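Home | Projects | Join In | Contact

Wanted: picky people to help us write robot bench rules (paid!)

January 2020

Hi! I'm Nawal Gaber, and I run the small tabletop automation group at Enddale. I've got a slightly odd job to fill and I'm hoping somebody reading this is slightly odd in the right way.

We're putting together a plain-English practice guide for people who work next to small robot arms. I mean the kind that sit on a table and pick up little things, in schools, repair shops and back rooms. The big industrial machines have thick binders of safety standards already. Our readers mostly have a sheet of paper taped to the wall (if that), and I've seen some pretty scary sheets of paper. The working title is the Zovico guide, after the shared document it started in, and the draft is now at 589 lines, a good chunk of which contradict each other. Help!

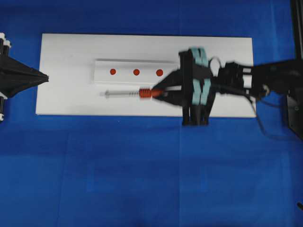
So what would you be doing? Reading, arguing, and trying stuff out. You'd take one chapter at a time, sit at the bench with one of us, and follow the rules exactly as written while the arms do their thing. Then you tell us where you got stuck, where you got bored, and where you'd have cheated if we weren't looking. I really do want to hear about the cheating!

The chapters that need the most love right now:

Holding thin or pointed parts. Which way should the tip face? Who is allowed to reach in, and when? We currently have three answers and I wrote two of them.

Cables. Mine says "keep slack clear of the work area," and one of our early readers wrote "how much slack???" in the margin. Fair question.

Two arms at one table. Stopping one has to mean stopping both, and I want that on page one, in big type. There's a fight going on about this with our friends at Quintero, who would like it in chapter four. Come take a side.

Starting and stopping. Short chapter, lots of shouting.

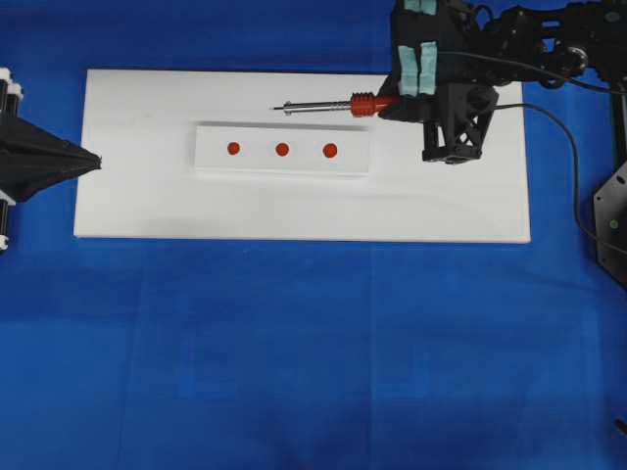

Photo: Enddale tabletop group

You don't need to be an engineer. We have a couple of those and they're great, but they skip steps without noticing. If you've been a line cook, a lab tech, a dental assistant, a sewing teacher, anybody who works with their hands near something sharp or expensive, please write to me. Same goes if you edit manuals for a living and they make you mad. You do need to be 18 or over, okay with sitting at a table for a couple of hours, and willing to say "I don't get it" out loud in front of people.

Sessions are two hours long, and each person does four of them between now and the end of April. We pay $40 an hour, plus parking. Evenings are fine, and so are Saturday mornings (I bring the coffee, it's decent). We'd like about 200 applications to choose from, so please pass this along, even to the cousin who complains about everything. Especially that cousin.

A few house rules before you come, so there are no surprises. Long hair tied back, no dangling sleeves or lanyards, hands off the table while an arm is powered unless the person at the stop button says go. If you show up in a big scarf I'll hang it up for you.

To apply, send a short note to the Enddale front desk, attention Nawal, with DREDATITZ in the subject line (it's the name of the project folder, long story). Tell me what you do, when you're free, and one rule at your own job that everybody ignores. No resume needed. If you'd like to talk first, call the desk and ask for extension 2601. I'm usually there after lunch, and if I don't pick up, leave a message and I'll call back

14 comments | 37 shares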